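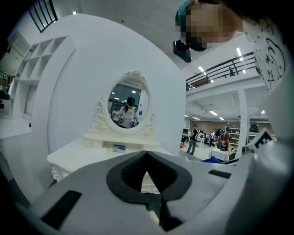 *The gripper, the mirror and the little box, Honirham hall.*

Shoaib Bangash had joined the club for the free sandwiches, and he told people so. The project was called Motero. It was supposed to learn how to tidy a dressing table by being shown, over and over, how a hand would do it.

"It has to see the box from every side," said Wusus, who went by the name of the server she looked after and answered to nothing else.

"It's a box," said Shoaib. "I've seen it from every side. I could tell it."

"You can't tell it."

"Then what is it learning?"

She didn't answer. She had the list open and wanted 400 good runs before the judges came in May. They had thrown out 20 that morning for reasons Shoaib thought were mostly superstition. One had been rejected for hesitation. He had hesitated, he explained, like a person. Wasn't that the point?

He squeezed the grip and moved toward the vanity. It was a silly piece of furniture, all scrolls and curls, with a crest on top of the mirror like something off a wedding cake. Afridi had picked it. Afridi believed that a machine trained on an ugly table would be ready for any table, and he had said this at two meetings in the same words, and both times people had written it down.

"Slower," said Wusus.

"My grandmother is slower than this, and she gets the box."

"Your grandmother isn't entering the competition."

"She'd place."

He closed on the blue and white box, lifted it, and set it down a little to the left. Then he put it back. That was the whole task. He had studied for two years to get into this school, and he was moving a box to the left.

"Good one," Wusus said, and typed.

"How do you know?"

"It looked good."

"So you're the one deciding. You look at me, you say good or bad, and in May we tell the judges the machine worked it out on its own."

She stopped typing. Over by the tables somebody dropped something and swore.

"Put that in the report," she said.

"Afridi will take it out."

"Probably. Put it in anyway."

He wasn't sure if he had won. It didn't feel like winning – it felt like being handed more work. He asked when the sandwiches were coming, and she said after the next batch, and he said how big was a batch, and she told him it depended on how much he talked.

Shoaib looked at himself in the oval mirror for a moment. Then he went back in for the box.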